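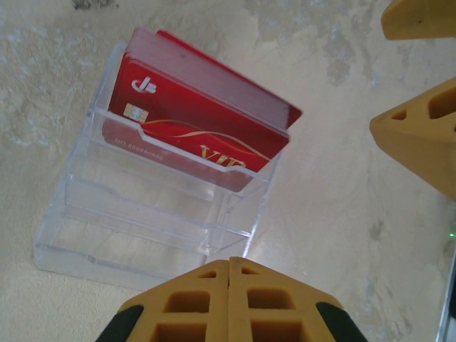
Counter Displays and Card Holders — Gallery

Lammers has supplied shops, salons, gyms and front desks in Clernberg with printed cards and the stands that go with them since the business was a single counter at the back of a stationery store. The gallery covers the smaller pieces: holders for business cards, loyalty cards, gift cards and membership cards, plus a few leaflet stands that sit next to them. Most were set up on customers' own counters. A few are from our sample table.

Click any photo for the larger version. Item names are the ones we use on the price list, so you can quote them when you order.

Three-tier stepped holder, clear
Our most ordered piece. Each tier takes a different card, and the notch in the front lip lets you lift one out with a finger. The lip covers the bottom of the card, so keep phone numbers and anything else people need to read in the upper part of the design.

Single pocket, clear
For one person's business cards. It takes standard paper cards and the thicker plastic ones, though you'll fit fewer of the plastic.

Three-tier holder, hotel front desk
The manager's cards go in the back, the restaurant's in the middle and the taxi firm's in front. The desk is dark stone and the clear plastic suits it well.

Plastic membership cards, red and gold
Gloss finish with gold lettering. Red is the color most customers pick for a VIP tier, with a plainer card in white or gray for regular members. Gold print shows up best on a solid background. On a photo or a pattern it gets lost.

Plastic membership cards, matte black
The same size with a matte coating. It hides scratches from a wallet less well than gloss does, and fingerprints are easier to see. People order it anyway for the look.

Card with number, close view
Numbers are printed along the bottom edge unless you ask for another position. Send us the first and last number you want and we run them in sequence. Boxes of 200 come packed in number order.

Paper loyalty cards, stamp type
Uncoated on the back so ink takes. Do not order these with gloss on both sides — the stamp smears and the card has to be replaced.

Gift card carrier, folded
A folded paper sleeve with a slit for the card. It stands up in the middle tier of the stepped holder and in the single pocket, but it is too tall for the front tier.

Doker wall strip, four pockets
For places with no counter space. It goes up with two screws or with the adhesive pads in the pack. The pads hold on tile and glass. On painted plaster use the screws.

Doker wall strip in a waiting room
The same strip, hung at sitting height next to the chairs. The dental practice moved it down from the door after the first month and now refills it twice as often.

Leaflet stand with card pocket
A tall pocket for a folded leaflet and a small one on the front for a business card. The small pocket is part of the same sheet of plastic, so it can't be moved or taken off.

Gretura salon, reception
Three holders in a row, one for each of the stylists, and a box of appointment cards beside the register. The salon prints its cards with us every November, before the holiday rush.

Gretura salon, price cards
Small tent cards, folded once and laminated. They can be wiped down with a damp cloth.

Sample table
Come in and try your own cards in the holders before you buy. We keep one of each on the table, along with paper samples and a ring of plastic finishes.

Cleaning

Use a soft cloth with warm water and a little dish soap. Window cleaner with ammonia will cloud clear acrylic over time, and paper towels leave fine scratches. Dust collects in the corners of the steps, where a dry paintbrush works better than a cloth.

Ordering

Plastic cards have a minimum order of 200. Paper cards start lower, and the price list has the steps. Holders are sold singly or in cartons of 20. Printing takes two weeks from the day you approve the proof — longer if the cards need numbers or a chip.

If you have a Lammers holder on your counter and would like it added to the gallery, send us a photo and the name of your business. Larger files are fine.

Back to: Printed Cards | Leaflet Stands | Signs | Contact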